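Ulton Neighbors Board > House & Yard > White tabletop, regrets?

thevar_lane
Posts: 38
We're redoing the kitchen in June and my husband wants a big white table. Matte white. We have two kids and a dog with opinions. Talk me out of it or tell me how you clean yours.

manow_mike
Get the white. A dark table shows every crumb and every fingerprint. I had a black one for six years and it looked like a crime lab by lunch.
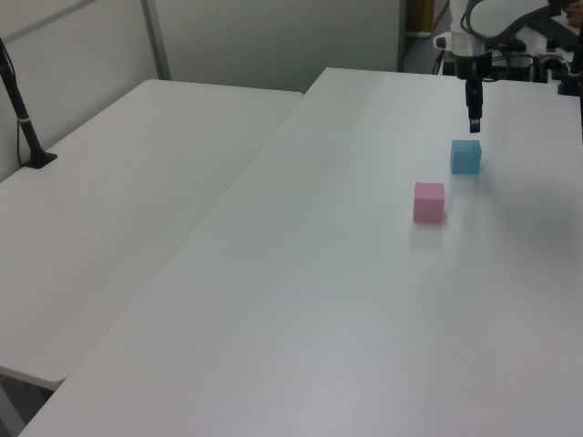
Dish soap, warm water, soft cloth, done. Anyone selling you a $38 bottle of surface conditioner is conditioning your wallet.

gravyboat2752
Counterpoint: turmeric. I made one curry in March and I still eat with it every night.

manow_mike
Baking soda paste. Leave it 2 hours.

gravyboat2752
Baking soda is an abrasive, Mike. That's how you get a shiny spot in the middle of a matte table – ask me how I know.

manow_mike
Then you scrubbed. I said leave it.
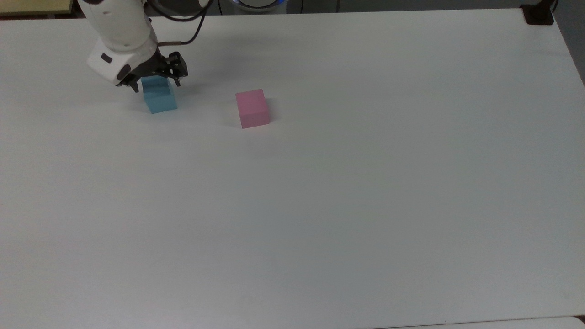

Sowmya Gounder
Moderator, House & Yard
You're both a bit right. Paste is fine if you lift it off with a wet cloth and don't rub. Try it on the underside first. For turmeric, put the table by a sunny window for a few days, the yellow fades by itself. Mike, please stop telling people to leave things 2 hours in every thread.

thevar_lane
So white, but no curry?

gravyboat2752
White, and a tablecloth. At which point you could've bought any table.

aldana_villalba
We paid $200 for ours at the Bamport outlet. Marker came off. Nail polish did not. Ours has a fruit bowl in a very specific place now.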